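4.2 Simulated pick-and-place with two hands

We trained the Raltura policy on 996 simulated demonstrations and tested it on 18 countertop layouts that it had not seen. Objects and containers were moved between layouts, and the camera stayed fixed. Each trial ended after 400 control steps. A trial counted as a success if the object rested fully inside the target container at that point. Most failures came from grasps that closed too early.
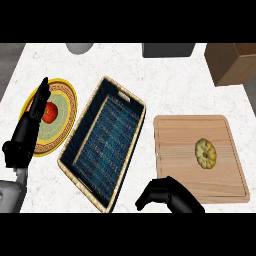 Figure 2. Test layout with a tomato on a plate, an empty tray and a squash on a cutting board.

Juhász objected that a fixed step limit favors fast policies over careful ones.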